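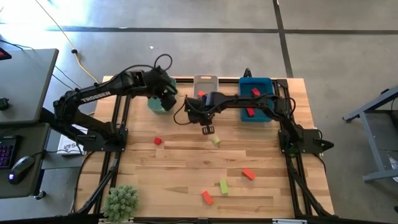 Bonduddale Hall, back room: tables and storage check, July
Done by: Ashley Lambert
Copy to: Roy Fothergill, Enda Costello

Same sheet as last time, with my comments under each line. Sorry it's long again, I get going and can't stop!

1. Table top, surface
OK. I ran my palm over the whole butcher-block top, both directions, and only found one rough patch on a join. Gave it a light sand and wiped it down. The strips are all sitting flush and I couldn't feel any lifting (I was a bit worried after the heater got left on all weekend).

2. Table top, finish
OK for now. It's due for oil before spring. Callum Wragg has the tin in his shed and says there's enough left for two coats, which I'll believe when I see it.

3. Table, stability
OK. Leaned on each corner with my full weight. No rock, no creak. Bolts underneath were firm, and I nipped up 2 of them a quarter turn anyway.

4. Floor
Needs attention. The concrete's sound and nicely smooth, but smooth means slippery when someone walks in with wet boots. Can we please get a proper mat inside the back door? The Haslam one that went to the front foyer would be perfect and I'd like it back.

5. Bins, condition
OK. Checked the teal, grey and blue bins for cracks, especially the corners and rims. There's a slot-shaped handle opening on the grey one and I felt round the edge of it for burrs. All good. Washed the lot in warm soapy water while I was at it.

6. Bins, labels
Not done. We still haven't agreed what goes where! Darius Lill wants it sorted by colour, Enda wants it by size, and I just want the blocks off the table at the end of the day.

7. Blocks
OK, mostly. Went through the red ones looking for chips and splinters and put one aside for a sand. If you find any more with a sharp corner, pop it in the tray on the windowsill and I'll get to it.

8. Cables
OK. Tugged gently at the plugs, looked for nicks, nothing to report. Please keep drinks off the table altogether, and yes Roy, that includes the thermos.

9. Clear space
Pass, just. I measured 645 mm between the table and the shelving at the tightest spot, and it's nearly always narrower once the Staltska chairs get dragged over. Stack them by the far wall when you finish, please.

Still to do
Mat for the back door: Roy
Oil for the table: Callum
Labels: Darius and Enda, fight it out
Sanding: me

I'll be in from 9 if anybody wants to go over any of it. Bring milk, we're out.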